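Plavine Keeps Its Robot Arms in Shape, One Screw at a Time

Jul 14, 2018

If you have ever walked past the old Flollis building on the east side of town and wondered what goes on behind those plain white walls, the answer these days is a good deal of quiet upkeep. Plavine, the small company that moved in there in April, teaches robot arms to handle ordinary household things, and this summer it has been working out how to keep a gripper in good order when it spends its day picking up whatever a house might have lying around in it.

The job of looking after the stations belongs to Ruan Mokgethi, who came to Plavine from a bakery equipment shop and still talks about machines the way a good baker talks about ovens. He was kind enough to let us tag along through a full round of checks (and to find us coffee, which was very welcome), and he was in no hurry at all.

"People ask me about the arm, the arm, always the arm," Mokgethi said. "The arm is fine! The arm will be fine long after I retire. I spend my time on the last few inches."

Those last few inches are the fingers. At the station we visited they are made of black plates held with round silver screws, with small bright green parts tucked in between, and it is the screws that Mokgethi goes to first. Every grip gives them a little tug, he explained, and a wide, smooth thing like a flower pot pushes the two fingers apart in a way that a spoon or a sock never does. He checks each screw with a short hand driver set to the same mark every time, and he turns it only until the driver slips. If a screw moves at all before that, it goes in the notebook.

The notebook is a handsome thing, by the way, a big green ledger from Nonivier, the supply house, and it was at line 2088 on the day we came by. Mokgethi writes down the station, the finger, the screw and what he did about it. He tried a spreadsheet for a while and went back to paper, mainly, he told us, for the pleasure of flipping back a few pages and seeing his own handwriting get worse toward the end of a long day.

The rule at Plavine is a check after every 200 grips, or sooner if the person running the station hears a click they don't like. The check takes 10 minutes when all is well. First the arm is parked and the stop button pressed, and Mokgethi gives the button a second push with his thumb out of habit. Then come the screws, left finger and then right. After that he wipes the inside faces of the fingers with a dry cloth, opens and closes them by hand to feel for grit, and sights along them to see that they still meet straight. A finger that has drifted even a hair to one side will tip a tall pot as it lifts, and a tipped pot has a way of finding the floor.

Then there is the cable. Mokgethi has strong feelings about cables, and we heard a fair number of them. The one that feeds the gripper has to bend every time the wrist turns, and in the first weeks the crew had tied it down too tightly near the wrist, so it rubbed. The fix was simply to give it more slack and move the tie farther up the arm. He now runs his fingers down the whole length of it at each check, feeling for flat spots, before he lets anybody start up again.

The small camera at the wrist gets its own turn. It has to see past the fingers to whatever is being held, and if its bracket is bumped the view shifts and the day's work can be hard to use. So after the fingers are done, Mokgethi has the arm hold one of the regular objects upright and looks at the view on a screen, comparing it with a printed sheet he keeps in the back of the ledger. The beige flower pot is his favorite for this. Its rim is wide and round, he said, and if the camera has gone crooked the rim shows it to him right away.

Setting up the table matters too, though it sounds like housekeeping. The tops are wiped down and cleared before a new task goes on, and the baskets and trays are brought over from the side tables one at a time. A crumb under a basket will make it rock, and a rocking basket is hard on a gripper that expects things to stay put. Several people at Plavine share this part of the work, and on a busy day the room has the feel of a big family kitchen, with everyone at their own counter and somebody always reaching past somebody else.

Spare fingers come from Kang, a machine shop across the river that used to make parts for sewing machines and has been very patient, we are told, with changes to the drawings. Plavine keeps 4 sets on the shelf. Mokgethi swaps a set out when the faces begin to shine, which means the surface has worn smooth and things will start to slide. The worn ones go in a coffee can, and he has been known to hand one to a visiting child who asks nicely.

Next on his list is a better way to hold the wrist steady while he works on it, so that he doesn't have to prop it with his elbow. He has a sketch of a padded stand that he is rather proud of, and Kang has promised to look it over before the end of the summer. He would also like a second driver, having lost the first one for most of a morning and found it in his own apron pocket.

Plavine welcomes visits from school groups and from anyone curious, and asks only that you call ahead so a station can be free. Wear comfortable shoes, and leave yourself extra time if you plan to ask about cables.

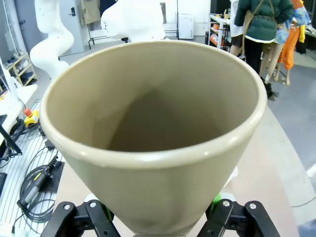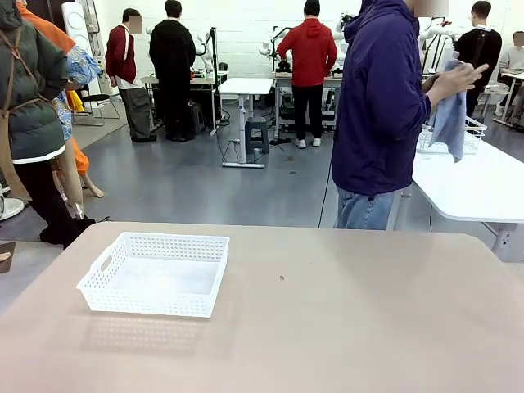 At Plavine: a flower pot held in the gripper (first photo), and a white basket on the beige tabletop with robot arms in the room behind it (second photo).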